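3. Room Two: The Long Room at Sirnau

3.1 Why a ceiling deserves a section

Studies of shared rooms tend to begin at the floor and stop at the height of a seated person's eyes. Chairs get measured, tables get mapped, and the walk from the door to the coffee is drawn as a dotted line with a confident arrow on the end. We did the same in Room One and were pleased with ourselves until the interviews came back. Asked what they remembered about the room, people talked about a hum, a glare on the table, and a draft none of our instruments could find. Very few of them mentioned the chairs, on which we had spent most of a month.

For Room Two we therefore turned the procedure upside down. We started at the top and worked downward, and the furniture had to wait its turn. The present section deals with the overhead surfaces and fittings and with the small furniture along the walls. The tables and seating are taken up in Section 4, where readers who came for chairs will be looked after.

The room belongs to a converted building on the Sirnau site. It is let out by the half day to groups who want somewhere to work that does not feel like an office, and who then spend the first part of the morning making it feel like one. We sat in on eleven bookings. The groups ranged from a choir's planning meeting to a team from Podel, a packaging firm, who used the room for a day of sorting samples and left a trail of folded card in the kitchen. The lease file calls the place a "multipurpose space," a phrase we have tried to avoid, having met no room yet that was good for only one purpose or equally good for many.

3.2 Method

Each booking was followed by a short interview with whoever was still there and willing. We asked three open questions: what they noticed on coming in, what they would change, and what they thought was above them. The last was asked after they had left the room and were standing in the corridor, which some considered unfair. Answers were written down by hand and coded later by two of us working separately. Where we disagreed, we talked until one of us got hungry.

We also asked people to draw the ceiling from memory on a blank card. Drawing skill was not scored. A card counted as complete if it showed at least one light and some attempt at a surface. Several cards showed a single bare bulb in the middle of an empty rectangle, the way a child draws the sun, and we have kept these as a separate group because they seem to us to be drawings of the idea of a ceiling.

The coding scheme is adapted from our own earlier one for Room One, which had 20 categories. Seven survived. The rest turned out to be different ways of saying that somebody was cold.

3.3 Overhead surfaces and fittings

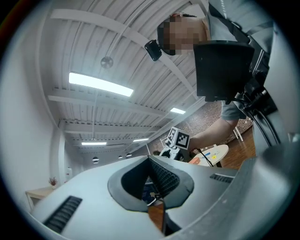

Figure 3. Room Two, Sirnau: ceiling and upper walls.

Ceilings in converted buildings are seldom designed so much as accumulated, and the one in Room Two has the look of several decisions made in different years by people who never met. The base layer is a white corrugated surface with white beams running across it, and nothing has been done to hide either. Rectangular fluorescent lights are fitted beneath, and toward the far end three small dark pendant lamps hang just below the ceiling line, looking like guests from a nicer party (Figure 3). The corrugation and the beams were the parts least often drawn. Of the cards we coded as complete, most showed a flat sheet, and one respondent who had used the room on three separate bookings insisted in the corridor that the ceiling was "normal tiles." She went back in to check and came out looking betrayed.

The pendants did much better. They are small, and in terms of light delivered to the tables we doubt they change anything. Yet they were drawn early, often before the fluorescents, and were usually drawn too big. People described them as "the lights," with the fluorescents demoted to "the other lights" or left out. We take this as a modest warning to anyone who plans lighting by output alone. A fitting that hangs is treated as an object, and objects are remembered. A bright panel gets treated as weather.

There is a further fitting that deserves its own paragraph on grounds of neglect. A round gray item hangs near one of the larger fluorescent panels, connected by a thin cable. It may be a small speaker, or it may be a sensor of some kind. No respondent drew it. When we pointed it out, opinion split evenly between those who thought it listened and those who thought it played music, and both camps lowered their voices. The booking sheet is silent on the matter. Our question to the letting office was answered with a copy of the fire instructions, which we have filed.

3.4 The walls, seen from the seats

The two finishes of the upper walls came up more often than we expected. One long side is plain white. Elsewhere there is brick, and it was the brick that people claimed to have chosen the room for. It appears in nearly all the comments coded as "character," a category we would have dropped if respondents had not kept using the word. Asked what the brick did for them during the booking itself, they struggled. Several had sat with their backs to it.

The plain wall, meanwhile, was doing the work. Groups taped paper to it, leaned boards against it, and faced it when someone was talking. It received no praise at all. In the Podel booking the whole of the afternoon was spent in front of it, and the interview afterward opened with four minutes on how lovely the brick was.

3.5 Small furniture along the white wall

A light wooden side table stands against the white wall, with a small potted plant on top. The plant has reddish leaves, and this proved to be the most reliably noticed feature of the room after the temperature. It was mentioned without prompting in the first question by more people than mentioned the lights, the brick, and the ceiling combined. One group had given it a name by lunchtime. Another moved it to the middle of their table for the length of the meeting and put it back with visible care, half a turn from where it had been.

The table under it was a different story. Respondents who could describe the leaves in detail were unsure whether the plant stood on a table, a shelf, or the floor. We had predicted that the side table would collect things: cups, keys, the spare pages of agendas. It did so only on the bookings where the plant had been moved away. With the plant in place, people seemed to read the top as taken, although there was space left over, and put their cups on the floor, where they were kicked.

We find this a more interesting result than anything we learned about lighting. A single pot appears to reserve a surface much larger than itself. Bagheri, the fit-out firm that furnished the room, told us that they supply side tables "for convenience," and we would gently suggest that they supply either the convenience or the plant.

3.6 Memory and complaint

Complaint followed memory only loosely. The fluorescents, poorly remembered, drew the most complaints once the conversation had turned to headaches and late afternoons. The pendants, well remembered, drew none. It would be tempting to conclude that people forgive what they can picture, but the numbers are too small to carry a sentence of that size and we withdraw it here, one clause after writing it.

A second pattern is firmer. Respondents who had been given a job during the booking (keeping time, pouring coffee, working the screen) drew fuller ceilings than those who had merely attended. Our best guess is that they got up more. People on their feet look around, and people in a long meeting look at their hands. The keenest drawing in the whole set, with beams, panels, and all three pendants in their proper places, came from a man who told us he had been bored since ten in the morning. His card is reproduced at the back of the appendix with his permission and some pride on both sides.

3.7 Limits

Everything in this section comes from one room. The eleven bookings all fell in the colder half of the year, when the lights were on from the start, and a summer round might well promote the windows above everything else. We were also present, with clipboards, and it is possible that a person who sees a stranger staring at the ceiling will look up too. We tried staring at the floor for two of the bookings as a check. The ceiling cards from those days were no worse, though one respondent asked whether we had dropped something.

The room at Rusus, treated in Section 5, has a lower ceiling and no hanging lamps. It does have a plant. We had no say in this.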